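Subject: Re: [bldg-maint] Hollow spots behind large-format panels
From: Rezaul Miah
To: bldg-maint list

On Thursday Sumaiya Akanda wrote:
> We have hollow-sounding areas behind the wall panels in two of the
> Cassim units. No cracks, no movement at the joints. Do we pull the
> panels or inject? Adhesive was Saster, spot-bonded as far as I can tell.

Spot bonding would explain most of what you hear. A panel set on dabs sounds hollow between them from the day it goes up, so a hollow sound alone is no reason to pull anything. Map it first. Tap on a regular grid, mark the dull and the hollow points with tape, and compare the pattern with the fixing positions. Regular spacing points to dabs. An irregular patch that reaches a joint is more likely a bond failure.

Check the loads too. Anything screwed to the panel should be anchored in the substrate behind it, with the hole sleeved or sealed. Towel bars are the usual offenders, as they get pulled on sideways every day.

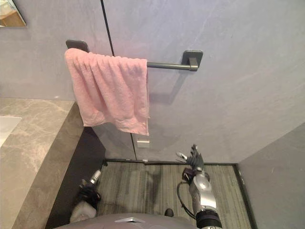 Imtiaz Herath replied off list that he would skip the tap test and go straight to a moisture meter, on the grounds that a dry void can be left alone whatever its size. I agree on the conclusion but would still do both. The meter tells you nothing about bond, and readings through dense panels drift near metal.

If you do inject, use a low-viscosity resin and drill in the joint lines only. Fill from the bottom hole until it shows at the next one up, then stop. Overfilling will push a panel out of plane. Brace it and leave the bracing on for 96 hours. The data sheet allows less, but we had a panel creep at Bisanden when the braces came off early.
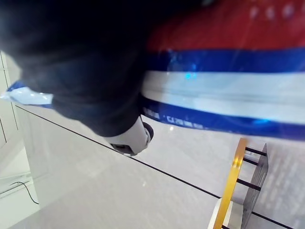
Sealant at the base joint comes last. Leave the joint open until the meter readings hold steady between visits, or you will trap whatever is back there. Neutral cure only.

Can you post the joint width and the substrate type? If it is gypsum board I would change the advice on injection.

Rezaul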